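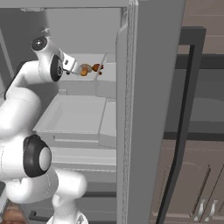 Plostgate Open Kitchen

The Plostgate Open Kitchen is a public demonstration of household robotics held each October at the Kendach building. Visitors watch a simulated robot arm deal with a simulated refrigerator, and most of them leave with opinions about their own. The event was started by Orla Ó Súilleabháin, who had promised a lecture and then found that people preferred the chicken.

Format

The kitchen exists only in software. An operator starts a run, the arm goes to work on a projector screen, and the room comments. Sessions last 30 minutes, of which a good part goes to questions about whether the robot could also do laundry. (It could not.)
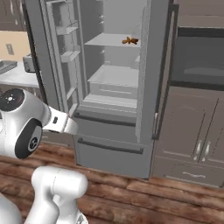

Kendach Household Robotics Group – Public Events

The group runs 2 sessions a day in a room with 145 seats. Attendance last year reached 624, a figure the group quotes often and the building's elevator is said to remember.

The standard task involves moving food between the refrigerator and the counter. It was chosen for being dull. Everybody knows how it is done, so everybody can tell when it is done badly. 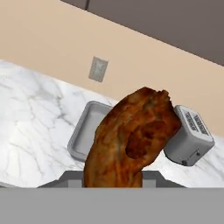 Early versions used a plain block in place of the food, and audiences drifted off to the coffee table. Roast chicken held them in their seats, though it also brought a long argument over which shelf it belonged on. The Gauthier rule, named for the software used to score the runs, allows any shelf.

Reception

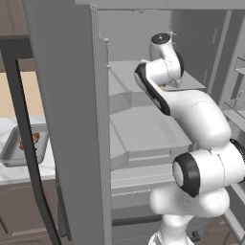
Reaching into a refrigerator is the part of the program that draws the most complaints from the seats. Spectators who have never thought about their own elbows grow strict about a robot's. The arm has to bend up and over to get its wrist in above the shelf, with a thick door standing open nearby, and advice is shouted throughout. A rival event at Damance does without doors entirely – a choice regarded at Plostgate as cheating.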